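House rules for the two-arm bench: the questions I get asked most 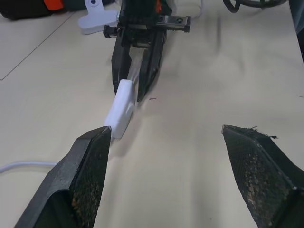
Page last changed: 6 May 2020

I look after the two-arm bench at Vostinlow, and I answer the same handful of questions so often that I've finally typed them up. Read it before your first session, please, and come and find me if something's missing.

Do I have to read the actual standards?

Not cover to cover, no. ISO 10218 is the big one for industrial robots and ISO/TS 15066 is the one for people and robots sharing a space. There's a printed copy of each on the shelf by the door (please don't take them home!). What you do have to read is our own risk assessment, all 11 pages, and sign the back. If you change the task, the gripper or the thing being gripped, the assessment needs looking at again. Raquel Caldeira signs off the changes and she's quick if you send her a proper description of what you want to do.

When do the grip pads need changing?

Sooner than you'd like. Look at the fingers in the photo: the mesh pads in the foreground are flecked with brownish bits, and there's a strip along the top edge of the right-hand one that has frayed into little tufts. For me a frayed edge is a swap, every time. Specks on their own I'll try to brush off first. A torn strip can snag on a cable or leave fibres on the part, and then you get a bad grip that looks like a software problem and you lose an afternoon to it. I know because I lost one.

We check pads every 200 cycles and change them at 500 whatever they look like. Write it in the Benari log, left finger and right finger separately. Yes, separately – they don't wear the same.

Can both arms hold the same part?

Only during a handover, and only at the slow setting. One arm holds still, the other comes in. The arm that's holding doesn't open until the other one has reported a grip. I get asked whether you can skip the check for light things like plugs and chargers and the answer is no, sorry. Light things are the ones that twist.

How close can the fingertips get to each other?

Our limit is 49 mm between the two sets of fingers unless you're in a handover. Set it in the Prado config file and leave it there. If your task won't work with that, it's a change, so see the first question.

What about cables on the table?

This is the one I nag about. A thin white cable on a pale table is really easy to miss, for you and for the vision system, and one that runs behind a finger is easier still. If the cable belongs to the part you're handling, it goes in the task description with its length and where it's allowed to lie. If it doesn't belong to the part, move it or tape it down before you start. Same goes for coiled leads at the back: push them well out of reach of both arms, then jog each arm through its full path and watch.

Do I need to clear the table every time?

Clear the bit the arms can reach, yes. Spare clips, brackets, your jumper, crumbs. I'm fussy about crumbs. Wipe with a dry cloth only, as the spray cleaner leaves a film and parts start sliding about. And if you find a screw you can't account for, stop and go looking for the hole it came out of before running anything.

Can I reach in while it's paused?

No! Paused isn't stopped. Press the emergency stop, wait for the light on the Stuvik box to go steady red, then reach in. When you're done, get everybody's hands back behind the line, say "clear" out loud and reset from the panel. It feels silly saying it when you're on your own in the room. Say it anyway.

Something went wrong but nothing broke. Do I report it?

Yes please, even if it's just a dropped part. A couple of lines in the log will do: what it was holding, which arm, what speed. I read them all on Friday mornings and you won't be told off.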